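Bimanual Sorting Project: Handout 3, Bin-to-Tray Transfer
9th July
Sachiko Sakai

This handout covers the transfer task for the summer section. Read it before your team's bench slot. Handout 2 (arm homing and joint limits) is assumed.

The task is to move lidded containers from the red bin to the cream tray and leave them upright. The left arm has the multi-fingered hand and the right arm has the parallel-style gripper. The yellow bin is part of the layout but not part of the transfer. Anything in it stays in it, and the planner must treat whatever stands above its rim as an obstacle.

1. Reach

Plan the left hand's approach from the front of the bins. A straight path from home passes close to the yellow bin's front right corner, so add a waypoint above rim height. Teams that skip the waypoint in simulation get a clean run there and a collision on the bench, mainly because the simulated bins have vertical walls and thin rims.

Keep the right gripper open and low near the tray while the left hand is working. It should not cross into the left arm's zone until the left hand has reported a stable grasp. The zone boundary is set in the Bineo config file and is the same for every team. 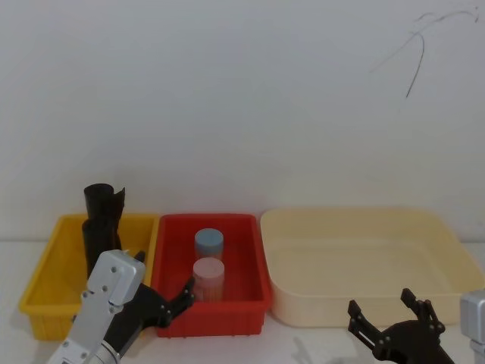 2. Grasp

Take the front container first. If two containers overlap in the head view, the segmentation often merges them into one object and returns a grasp point between the two lids. Check the mask before you send the command. Lid color is the simplest way to separate them, and the Drellance color node already publishes a label per region.

Close the fingers in two stages. Stage one stops at first contact. Stage two adds force up to the limit, which is 10 newtons for this task. Do not raise the limit to fix a slipping grasp; move the grasp point down instead.

3. Placement

Lower the container until the wrist reading changes, then open. The tray has low sloping sides, so keep the target away from the edges. The minimum margin is 25 mm from the inner wall. A container that tips over after release counts as a failed transfer even if it stays in the tray.

4. Logging

Each team submits 48 logged attempts, including failures. Record the start pose, the grasp point, the peak force and the outcome. Last year's Osagie team logged 52 and used the extra four to repeat runs with a bad timestamp. That is allowed if both versions are kept.

Reports are due in August. Calibration files go in the same folder as the logs.

Related
Handout 2: Arm Homing and Joint Limits
Handout 4: Handing Over Between Arms
Sukberg Lab: Bench Rules and Slot Booking
Notes on Merged Masks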